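Community Help > Combat Sports > Amateur MMA > Weight and Weigh-ins

Search questions, topics, members Go

First amateur fight, weigh-in is the day before and I'm still heavy. What do I do the last week?

Asked August 12, 2025 in Weight and Weigh-ins
3893 views

Ok so typing this on my break. Got offered my first amateur fight, October, small show in Girkum. Contract says 155. I walk around at 168 most days, 166 if I've been good. Coach says fine, the other guys at the gym all say something different. One says cut all carbs now. One says sauna suit every session. One says don't cut at all, take 170.

Weigh-in is evening before, fight is next night, so 18 hours maybe between scale and warmups. Never cut water before. Wrestled in high school but I was always under so never had to.

Questions:
- is 155 dumb for a first fight
- what do I do the last week, food wise
- what do I eat after the scale
- do they check gear at weigh-in or at the venue? promoter's email doesnt say

Also I have 2 mouthguards, an old boil one and a Pristard my dentist trimmed down. Does it matter which. Thanks

3 answers

Answer 1
take 170. first fight is for getting the nerves out, you dont want to be sucked dry for that too. lost my first one in round one, legs were gone before I got through the curtain. felt great on the scale tho

Answer 2 (marked helpful)
Been cornering amateurs a while, so quick version.

155 from 168 isn't crazy but you've got time, so use it. Get to 160 by just eating less and cleaner. No sauna suit in training, you'll train worse and put it all back on by dinner. If you're at 160 the Sunday... sorry, if you're at 160 a week out, the rest is small. If you're at 165 a week out, call the promoter and ask for a catchweight. They do it more than you'd think at this level, they need bodies on the card.

Last week: drop salt, drop the bread and pasta, smaller plates, keep protein. Keep drinking like normal until the day before the scale, then taper. I don't let first timers do hot baths or saunas. Definitely not alone, ever. Dizzy, heart racing, not peeing, you stop and you drink. Miss weight, who cares, it's an amateur fight. And run the whole plan past a doctor, you need the pre-fight physical anyway so book it early and ask then.

After the scale: sip, don't chug. Something with salt and sugar in it. Rice, chicken, banana, whatever you already eat. Not the place to try the giant burrito. I had a kid do that in Sulon and he threw up in the locker room before wraps.

Also do a dry run. Not the water part, just the food part. Pick a week in September, eat the way you plan to, spar at the end of it, see how you feel.
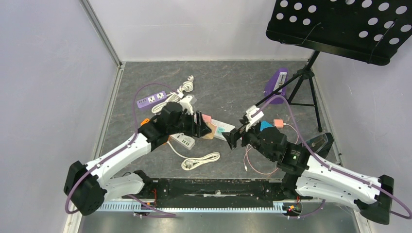

Gear: usually checked at the venue, when they do your wraps. But bring all of it to weigh-ins anyway, I've seen it go both ways. Gloves are normally theirs. You bring cup, mouthguard, shorts with no pockets or zippers, shin guards if your state wants them. Bloodwork papers, ID. Print the bloodwork, dont count on your phone.

Mouthguard, wear whichever one you've been sparring in. Bring the other as a spare. If the trimmed one comes loose when you open your mouth, leave it home.

Answer 3
Fought on the Chin card last year at 155, I walk at 170ish. Agree with most of the above but I'd say ask WHICH scale they use and if you can check yourself on it early. Mine read a pound over my gym one and I had to jump rope in a hallway for an hour. Not fun. Also ask if there's a one pound allowance, there is for some shows, not for title fights.

I was 19 and dumb, skipped dinner for 2 nights to make it. Don't. Gassed bad in the second.

Shorts, yeah, check the pockets thing. They made a guy ahead of me borrow a pair.

Comment from the asker: thanks all. Asked coach about the catchweight, he's going to call. Booked the physical too. Going with the Pristard, its what I spar in

Contact us | Copyright 2025 | Back to top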